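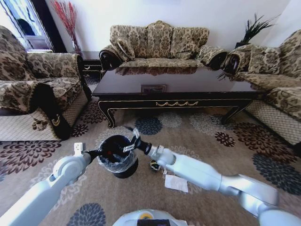

Living-room bin: both grippers at the mouth of the bin, liner folded over the rim.

Section 4. Setting up the bin chore

I get asked whether these machines can do housework yet, and my answer is "some of it, slowly, if you set the room up properly." Bins are a fair place to start. I'm Chae-won Han, I wrote the Umon chore guide, and I've run this one more often than I've emptied my own rubbish.

Before you start
You'll need a small bin, a clear liner and a bit of light litter (scrunched paper is good). Leave food scraps and broken glass to a human, please.

1. Put the bin on the floor with open space on every side. Carpet is fine, but press the bin down so it sits level.

2. Fit the liner and fold a generous collar over the rim. Skimpy collars slip down inside, and then you're on your knees fishing them out.

3. Open Chores > Floor > Bin in Umon and set the reach limit to 500 mm. Go to 333 mm if there's a coffee table or anything else you're fond of nearby.

4. Set arm speed to 110 for the first run. Yes, it's painfully slow! Have a cuppa and watch it anyway.

5. Press Start and keep your hand near the stop button until both arms have come back to rest.

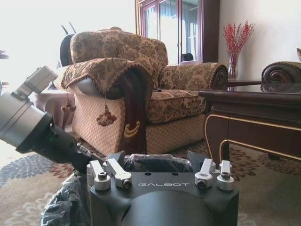 Soft furnishings are what I fuss over most. Fringes, tassels and draped covers look lovely and they catch on everything, so before you move on to step 6, do a lap of the room and work out what an arm could snag on its way past. I tuck loose cloth behind the cushions, or shift the whole chair back if it's light enough – you know your own back better than I do.

CAUTION: Never reach into the bin while the arms are live. Press stop first, every time.

6. Run the chore again at your normal speed. If the grippers pinch the bag and the rim together, you'll get error 377. Press stop, refold the collar and go back to step 5.

Note: Glossy tabletops and bright windows can confuse the cameras. Draw the curtains and try again before you ring support.

Can it tie the bag and take it out to the kerb? Not with this release – tying the knot is still your job. Changing the liner is covered in Section 5.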